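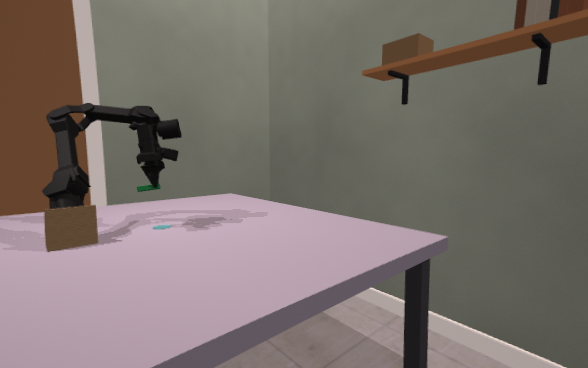

Ticket: Night cap counter blocks valid bookings
Product: Zustel channel manager
Account: Kinoshita short-term lets
Priority: 2
Status: Resolved

Reported
City night cap set to 93 per calendar year on all entire-home listings. Unit 4 stopped accepting bookings on Sunday. Dashboard shows cap reached. Owner's own ledger shows 72 nights sold. Other units unaffected.

Checked
Cap value in account settings is correct.
Permit number present and active on the listing.
Calendar sync with Omadness and Prosness running, no errors in the sync log.
Exported the counter detail for the unit. Several stays appear twice, once from each channel, with identical check-in and check-out dates.

Cause
The Omadness feed sends blocked dates back as reservations when the listing is also connected to Prosness. Zustel normally drops these by matching the reservation ID. In March the listing was disconnected and reconnected on Omadness, and the returned blocks now carry new IDs. The counter treated them as separate stays.

Fix
Removed the duplicate entries by hand.
Changed import type for Omadness from "reservations and blocks" to "reservations only".
Ran a full recount. Counter now reads 72. Booking window reopened on both channels.

Notes for the account
Do not raise the cap value to get around a wrong count. The annual report to the city uses the same counter.
After any reconnect, run Recount under Compliance > Night Limits before opening dates.
Owner stays are excluded only if entered as "owner use". A plain block on Prosness has no type and has to be tagged manually.

Follow-up
Date-based matching requested as a fallback when IDs differ. Passed to development, no release assigned.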